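Bench notebook, paper & frames - Tue 10 December

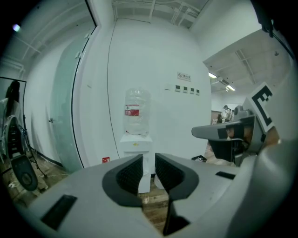

Second day on the Gormont loan. Crate 4 opened at nine, after its 24 hrs acclimatizing. Datalogger fine, no spikes, RH flat at 49 the whole trip. Outer foam has taken a set on one long side, tell Zürcher before the return leg. They quoted new foam in May and we never signed it off.

Contents of crate 4: the three harbor pastels and the big charcoal. Pastels first.

Harbor, morning - dated 1898 on the verso in pencil, same hand as the inscription lower right I think. Glazed, spacer intact, no pigment on the inside of the glass that I can find with raking light. Old hinge stain top left matches the outgoing report. OK to hang.

Harbor, evening - loose pigment in the bottom rebate. Not a lot. Outgoing report doesnt mention it but the photo they sent is too dark to say either way. Emailed Gormont with four close-ups, waiting. Keep it flat, face up, no one tilts it to look.

Harbor with figures - fine. Backing tape lifting along the bottom, their tape, leave it alone till they say so.

Charcoal is the problem one. Frame is not the frame on the loan agreement. Agreement says oak, slim profile, this is a wide gilded thing with plaster corners and one corner has an old loss, filled and toned. Weight is well over what the hanging plan assumed. Wendelin thinks they reframed after the agreement was drawn up. Possible. Either way the two plates we planned won't do, going to four plus a bottom rest. New wall drawing needed by Thursday.

Light levels - Cornono came to set the track in room 2. Pastels at 50 lux as agreed, but the spill from the doorway pushes the left wall over it when the blind in room 3 is up. Options: keep blind down (front of house will hate it) or swap the evening pastel to the right wall. Prefer the swap. Curator says the sequence matters, morning to evening, left to right. So reverse the whole wall?? Asked. No answer by five.

Narell glazing for the charcoal arrived, wrong size. Ordered 700 x 950, got 700 x 590, someone read the line backwards. Could be me, check the order form. Replacement Friday they say.

Used up the last of the wide Tyvek tape. Blotter down to one open pack. Ordered 200 sheets, should do us through the spring rehang too.

Labels: proofs back, "pastell" in two of them, plus the lender credit line is missing on the charcoal. Marked up and returned.

Tomorrow
- chase Gormont re evening pastel and the frame
- wall drawing, four plates
- crate 5, can open from ten
- move the empties out of the corridor, fire officer is in at two
- find the second lux meter

Comments

W. Moser: Order form checked, it was right on our side. Narell have admitted it. Also second lux meter is in my drawer, sorry.

Registrar: Please put the frame swap in an email to me as well, insurance value may need amending before anything goes on the wall.

W. Moser: Gormont called. Pigment in the rebate is known and old, they are sending the 2-page addendum. Still keep it flat till we have it in writing.

Recent entries
Crates 1 to 3, Gormont loan
Room 2 wall repairs and paint drying times
Hinge paste, new batch
Foam quote from Zürcher
Spring rehang, first list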